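Lirthorpe Community Library
Game and Hobby Lending: Frequently Asked Questions

Last revised August 24, 2022

The Game and Hobby Lending service is open to all holders of a Lirthorpe library card. The answers below apply to the main library and to the Drernutmont branch. The collection holds 3,943 titles, all of which are listed in the online catalog.

Who may borrow a game?
Any cardholder aged 16 or older may borrow on his or her own card. Younger readers may borrow on the card of a parent or guardian, who is then responsible for the item. Visitors without a card may play at the tables during opening hours.

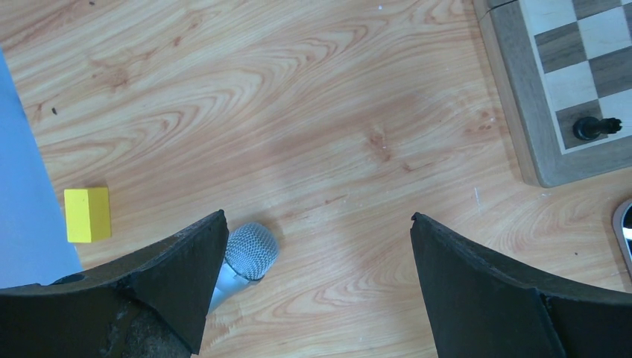

How many items may I have at one time?
Each card may carry two games and one hobby kit. Schools and registered clubs may apply for a group card, with a limit of 8 items.

How long is the loan period?
Games are lent for 30 days. Hobby kits are lent for two weeks. A loan may be renewed once, online or by telephone, unless another reader has placed a hold on the item.

What should I check before I leave the desk?
Each item has a contents card. Please go through it with a member of staff. A chess set, for example, should have 32 pieces and a board, and the board and pieces are cataloged under a single number. 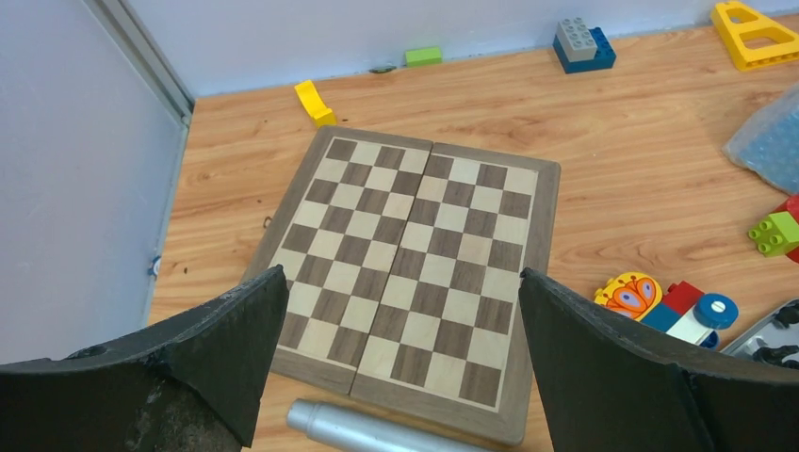

Anything found missing at the desk is written on the contents card, and the borrower is not charged for it later. Claims made after the item has left the building are reviewed case by case.

What happens if a piece is lost?
Please tell us when you return the item. Single pieces can often be replaced from our spares drawer at no charge. If a full set must be replaced, the borrower pays the catalog price, less a reduction for age. Puzzles of 1,000 pieces or more are accepted back with one piece missing – two or more will be treated as a loss.
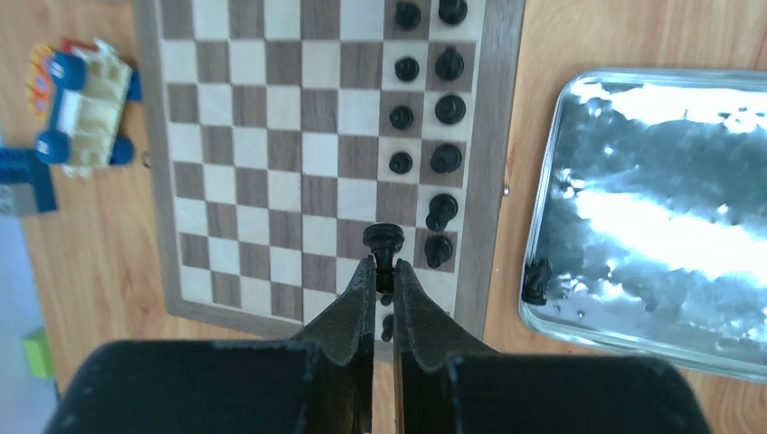 Answers on care and donations prepared by Bo-ram Yook, Collections Department

How should I clean a borrowed game?
Borrowers are asked not to clean items. Wipe up spills with a dry cloth and report them on return. Household sprays can lift the finish from wooden boards and leave cards sticky.

Do you accept donations?
Yes, from January through the end of summer. Games must be complete and in working order. We cannot take electronic games, and we cannot promise that a donated item will be added to the collection.

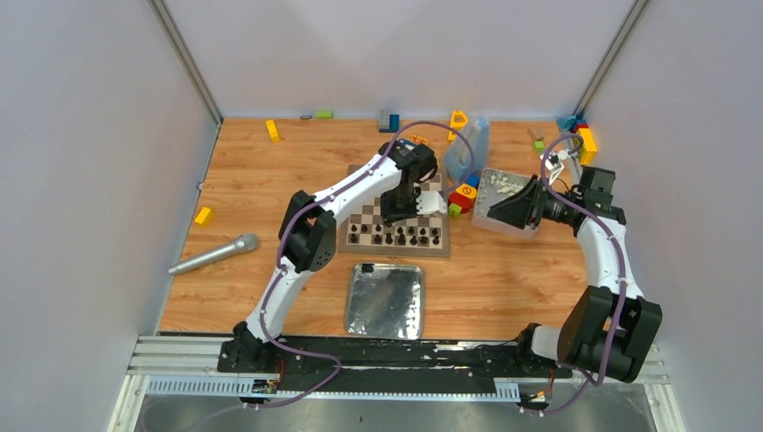
Can I reserve a table?
Tables on the second floor may be reserved for up to two hours. The Pluveck Room is available to clubs on application. Food is not permitted at the tables – covered drinks are.

Whom should I contact with other questions?
Please write to Lesia Hordiienko, Lending Services, at the main library, or leave a note at either desk. Written questions are answered within five working days.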